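Packing a phone back into its box

I sold my old phone last week, and it took me longer to get it ready to post than it did to sell it. I thought I would write down how I did it, partly so I remember for the next one.

I keep boxes. My wife would rather I didn't. There are a fair number of them on top of the wardrobe – phones, two tablets, a radio, a camera I no longer own – and every July I tell myself I'll flatten the lot. I'm glad I haven't, because a used phone in its own box sells more quickly than one in a padded envelope, and usually for a bit more. Mine went to a man called Wian Mkhize, who asked only two questions. Did it hold its charge, and did I have the box?

I did have the box. What I didn't have was any idea how everything had been arranged inside it. When you open a new phone you are in a hurry and you don't look. Three years later you have a lid, a tray, a bit of folded card that doesn't seem to belong to anything, and a cable that has been bent round the leg of a desk for most of its life.

The first thing was to clear a proper space. I had been trying to do it on the arm of the sofa, which is how I lost the little pin for the SIM drawer. A big white table is much better. You can see small black things on it, and you can put the lid and the tray down side by side without stacking one on the other.

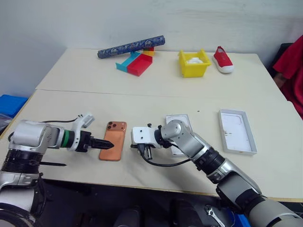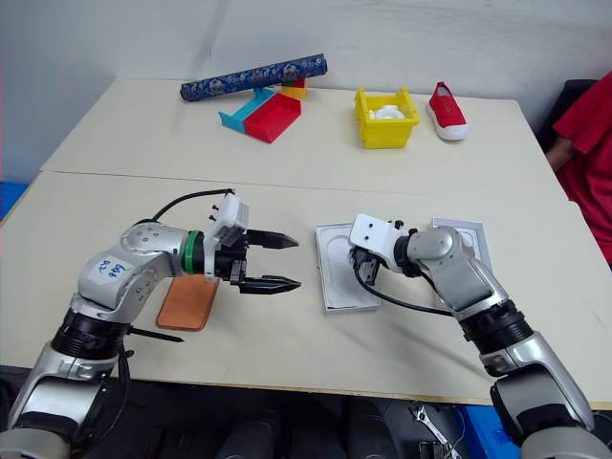
The lid and the tray get mixed up more often than you would think. With both lying open side up they are just two white rectangles of nearly the same size, and I have more than once tried to fit a phone into the wrong one. The tray is the one to look for. In the first photo it is over on the right, with the phone-shaped recess moulded into it, and once you have found that you know where the phone is meant to sit. The phone in that photo is face down, with its three lenses in the top left corner, and that is how I leave mine while I sort out the rest, on a cloth if the table is at all gritty.

Before any of that you need to do the dull part. Back up the phone, sign out of everything, wipe it, and turn it off. I had 1691 photographs on mine and most of them were of the same hedge. Copying them to the laptop took an evening. Take the SIM out as well. I know two people who have posted a phone with the SIM still in it, and one of them was me.

Then clean it. I use a cloth that is barely damp and a dry paintbrush for the charging socket. If there is an old screen protector with a crack in it, take it off. It looks worse than the glass underneath.

The order I ended up with was this. Cable and paperwork go in the bottom, the cable coiled flat and held with a paper band. Then the tray, then the phone. I put a sheet of tissue between the screen and the lid because the original film had long gone. The lid should go down slowly by its own weight. If it stops part of the way, something is sitting proud underneath and it is nearly always the cable. Don't push it. I pushed it the first time and split one corner, and had to mend it with white tape from the inside.

For posting I put the box inside another box. Gillespie Cruickshank, who sells far more things online than I do, says a phone box should never be the outside layer, both because it advertises what's in it and because the label ruins it. I used a small Todach carton I had been saving and filled the gaps with newspaper. Shake it gently before you tape it up. If you can hear or feel anything shift, open it and add more paper.

I took a picture of the serial number on the box and another of the phone switched off inside the tray, and kept the receipt from the counter. Insured postage came to more than I had allowed for, so check that before you agree a price with anyone.

The phone arrived in two days and he seemed happy with it. The pin for the SIM drawer turned up under the sofa on Sunday, along with a pen and 38p. I have taped it to a postcard and will send it on to him when I'm next near a postbox.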